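The Bralby Household Income Workbook, second edition

Paperback, spiral bound, 354 pages
Published by Flivmont
Item no. 2124
In stock, ships in February
Page updated 31 Jan 2019

I started putting this workbook together after one too many arguments over what "middle class" means. You know the kind. One person says middle class is anybody with a mortgage, another says it stops at some salary they read in a headline, and off we go for two hours (I'm usually the one keeping it going). So I sat down with the Bralby household survey, all 3836 households of it, and turned the answers into tables a regular person can read at the kitchen table.

The new edition has 19 chapters. Wages come first, then benefits, then taxes, then the part I enjoy most, which is how all of that shifts when you count households instead of individual earners. Two people on modest pay who move in together can jump a whole bracket overnight without either of them getting a raise! It messes with a lot of the charts you see passed around during tax season, and I spend a long time on it.
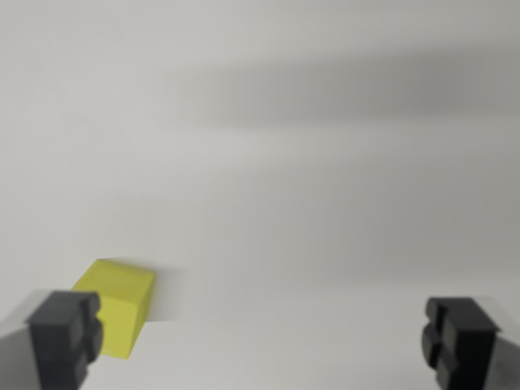

One reader of the first edition wrote to me that the chapter on renters was too thin, and that lumping roommates in with married couples made the averages look a lot rosier than they should. Fair enough. I've split those tables up, and the renters now get a full chapter with blank worksheets at the end so you can run your own town's numbers next to Bralby's.

The spiral binding is back too. I fought for that one, since a workbook that won't lie flat drives me nuts. The paper is a bit heavier than last time and takes pencil well. Pen is fine if you're braver than I am.

If you teach, there's a classroom pack through Genico with the worksheets as loose sheets. It doesn't include the long appendix on survey weights, so order the full book if you want that. The Kushnir index of terms is in both.

Returns are accepted if the worksheets haven't been written on. Corrections to the first edition are printed inside the back cover, including the property tax table I got upside down. Sorry again about that one.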